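**Pinzas paralelas o de vacío para ramitas con hojas**

**flestdale_80**
Tengo dos brazos enfrentados sobre una mesa blanca y quiero coger tallos finos sin aplastar las hojas. Estoy entre seguir con pinzas paralelas de dos dedos o pasar a ventosa. El controlador es un Truslow 802. ¿Alguien ha comparado?

**Mal-soon Kong**
Probé las dos. La ventosa no agarra bien una hoja con nervios y el tallo ni lo toca. Quédate con la paralela, baja la fuerza y cierra sobre el tallo. Deja holgura en el cable del sensor para que no tire al girar la muñeca.

**stovemitz**
Yo uso vacío y bien, pero con cajas. Mira el hilo 2582.

**Mal-soon Kong**
Dejo foto de mi mesa, con los dos brazos y las pinzas paralelas.
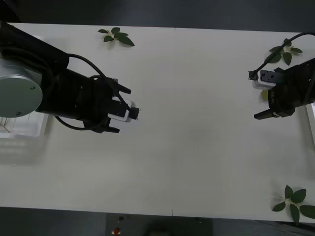
*Pinzas paralelas negras con sensor blanco y tres ramitas en la mesa.*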